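Flakthorpe to Change Recycling Rules for Mixed-Material Toys

FLAKTHORPE – Households in Flakthorpe will be able to put rigid plastic toys out for curbside collection from November, under a change to the town's waste rules approved this month. Toys that contain batteries, wiring, fabric or metal parts remain excluded and must be taken to the Istgate transfer station.

The revised rules replace a blanket exclusion under which all toys were classed as residual waste regardless of what they were made of. That classification dates from the previous hauling contract, when the sorting line serving the town could separate bottles and tubs but had no outlet for bulky rigid plastics.

The new hauler, Bognár, took over the route in the spring. Its contract with the town lists rigid polypropylene and high-density polyethylene as accepted materials in any form, provided the item is a single material and no side is longer than 17 inches. Larger items can jam the screens at the front of the line and will be left at the curb with a tag.

Joaquín Durán, solid waste manager for the town, said the change was limited in scope.

"It covers sand molds, buckets, blocks, stacking cups, that kind of thing," Durán said. "If it has a screw in it, it probably has something else in it, and it should go to Istgate."

Under the rules, residents must remove stickers larger than a playing card and rinse out sand or soil before collection. Sand is a particular concern for the processor. It wears the cutting edges of the shredder and settles in the wash tanks, which then have to be drained and cleaned out by hand. Loads with visible sand may be rejected in full.
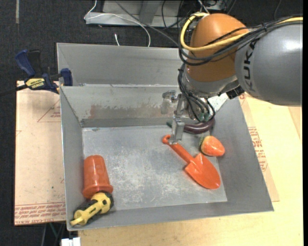
The town will accept toys with or without a resin code. Many molded toys carry no code, and the town concluded that asking residents to identify the plastic themselves would produce little usable material. Sorting by polymer will instead be done at the plant with near-infrared scanners. Black plastic reflects too little light for the scanners to read and will continue to go to disposal.

Soft vinyl toys, including bath toys and most dolls, are not accepted. Vinyl releases chlorine compounds when it is heated, and a small amount can spoil a batch of polypropylene. Foam toys, balloons and inflatable pools are also excluded.

Recovered material will be sold to Tradurov, a compounder that makes pellets for drainage fittings and shipping crates. The agreement runs for 2 years and sets a price per ton tied to the regional market for mixed rigid plastics. If the market price falls below the cost of transport, the town may suspend deliveries and store baled material for up to 13 weeks.

The town expects to divert 49 tons in the first full year, based on a composition study of residual waste carried out before the contract was drafted. The estimate includes other rigid items that become eligible under the same clause, such as laundry baskets, plant pots and storage tubs without metal handles. Toys alone were not weighed separately in the study.

Collection fees will not change. The contract includes a contamination charge, payable by the town, when rejected material exceeds a set share of a load. Durán said the town would cover any such charges from the existing waste budget in the first year and review the arrangement after that.

Toys in working condition can still be left at the reuse shed at Istgate, which is open during transfer station hours. Items are inspected before they are put out, and painted toys of unknown age are not accepted. Toys containing lithium cells must be handed to an attendant and may not be placed in the shed or in any container on the site. Button cells should be taped on both sides if they have been removed.

Apartment buildings with shared containers will join the program at a later date. The containers now in use have restricted openings designed for bottles and cans, and new lids have been ordered. Building managers will be notified by mail when the lids are fitted.

A printed list of accepted items will be sent to all households on the curbside route ahead of the November start. Until then, toys placed in recycling carts will be treated as contamination under the current rules.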